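Aug 20, 2025 - gripper comparison, both arms, motor parts

Continue from the notes of Gil-soo. He finished the wiring yesterday evening and left the table leveled, so I could start directly after the warm-up. The purpose today is to decide which finger pads go to the Urkomgate line for the trial. We have two kinds: the flat rubber from Prondbridge, and the ones Lâm Kim cast here with small grooves. Flat pads on the left arm, grooved pads on the right. I know this mixes arm and pad in one test, so tomorrow I must exchange them and repeat everything.

Settings: closing force 45 percent for both sides, same speed, same approach height. Controller is the Seol build from March. Ro-un wanted to try the new build, but I prefer to change one thing at a time. Wrist cameras were calibrated before the first pick. The right one needed a second calibration, the first gave a bad result and I did not save it. I should have saved it.

Order of parts is spoked disc, then stator, then the toothed part. Each cycle is pick, lift, hold, put back at the same place. Spare wheels stay on the side table, they are not for today.

First block, 244 cycles in total for both arms. The disc with the thick black rim is the easy one for flat pads. When the fingers come from two opposite sides of the rim, the hold is good and I cannot turn the part by hand. When the angle is wrong by even a little, one finger lands lower than the other one and the disc tilts during the lift. It did not fall, but for the insertion station a tilt is the same as a fail. I counted tilt as fail.

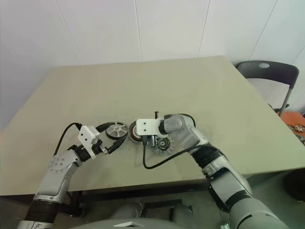

Si-eun asked if the tilt comes from the pad or from the pose estimate. I looked at the wrist camera log and I think it is mostly the pose. The spokes look the same after a small rotation, so the estimate jumps between solutions. For a round rim this should not matter, but our grasp planner still takes the rotation and moves the wrist to follow it. Wasted motion, and near the end of the travel it brings the elbow into a poor position. To do: tell the planner to ignore rotation for this part.

The stator is more difficult. We must not touch the copper, only the outer rim, and the rim gives very little height for the pads. The grooved pads hold better here, I think because the groove catches the edge. Flat pads slip down slowly during the hold. I checked the windings with the magnifier after each tenth cycle and found no marks.

The toothed part I do not like. Its outside looks partly transparent to the depth camera and the measured height changes from one reading to the next. Byung-chul suggested to use only the hub for the height and take the outline from the color picture. I tried it by hand with a fixed height and it was much better. This needs a proper script, not my number typed in.

Result of the first block: 201 good cycles. Most fails are the toothed part before I fixed the height. I do not want to compare pads with this number, it is too mixed.

One more problem - the cable of the right wrist camera hangs too low when the wrist turns inward. Twice I stopped the arm by hand to be safe. Ask Gil-soo for a clip at the forearm, but leave enough length for the full turn.

Tomorrow:
Exchange the pads between the arms.
Fixed height for the toothed part from the beginning.
Planner change for the disc, if Ro-un has time to review.
Save every calibration, also the bad ones.
Write to Flilville about harder rubber, the flat pads already feel soft at one corner.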